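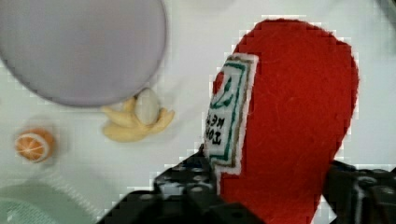

Print this page
E-mail this page

Storing your card stock so it's still flat when you need it

I sell handmade greeting cards through a little online shop, and I've wrecked more paper at home than I care to admit. Most of it was my own fault — I used to stand the packets on end in a cupboard beside the dryer, and by October every sheet had a bend in it like a banana. So these are the things I do now, in no special order.

Lay it flat. I keep mine in a Flemby drawer unit, the shallow kind meant for office paper, and I don't fill a drawer past halfway or the bottom sheets get scuffed when I pull it open. White and cream go in separate drawers. You'd think you could tell them apart, but try it at night under a kitchen light!

If a sheet has already curled, put it between two clean pieces of scrap, set a heavy cookbook on top and leave it for 2 days. I've tried ironing it. Don't iron it.

Scoring before folding makes a huge difference, especially on anything heavier than 200 gsm. I've got a Morex bone folder that cost next to nothing, but an empty ballpoint and a metal ruler will get you through a batch (I did a whole set of wedding thank-yous that way). Fold away from the score line, so the little ridge ends up on the inside. It feels backwards the first time.

Envelopes are fussier than cards. The gum on them goes tacky in humid weather, so mine live in a Plustine box with a snap lid, along with a couple of those silica packets that come with new shoes. If the flaps do stick, an hour in the freezer in a zip bag will sometimes free them, and sometimes it won't. The cheap ones tear.

Ink pads get stored upside down. Mine stay juicier that way, and my favourite dark grey has lasted 7 years with a few drops of re-inker now and then. Wipe your stamps straight after using them — a damp cloth is fine for most colours, and baby wipes leave a film.

Glitter I keep in the laundry, lids taped. I work over a baking tray with a sheet of paper in it, then fold the paper and tip the extra back in the jar.

For cutting, change the blade sooner than you think you need to. A furry edge on the card means it's done. I drop the old ones into an empty Pugh mint tin with the lid taped shut and a slot cut in the top.

Print this page
E-mail this page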